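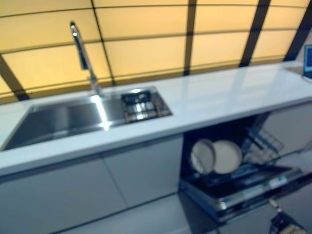
So we're up to 327 dishwasher episodes now, and I have opinions about plates! When Hae-won and I started collecting in October I figured the dishes would be the hard part and the door would be a freebie. Nope. The door has its own weight and its own swing, and if you rush the arm on the way in, the policy learns to rush too (ask me about batch 3, or please don't).

What helps is being boring on purpose. Same pace, same pause before contact, then change one thing — where the base is parked, say, or how far out the rack sits.
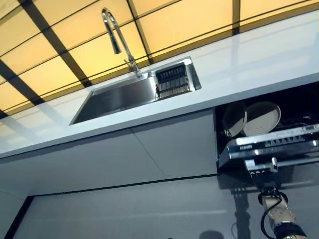
Garba keeps telling me to save the ugly runs as well, the ones where I miss and have to back off and try again. I used to delete those. Now they get a "recovery" tag and go in with everything else, and I think he's right, though I'd like to see the next training run before I say so to his face. The goal is 715 episodes before we touch the cups. My wrists are already complaining, so Si-eun is taking the late shift tomorrow.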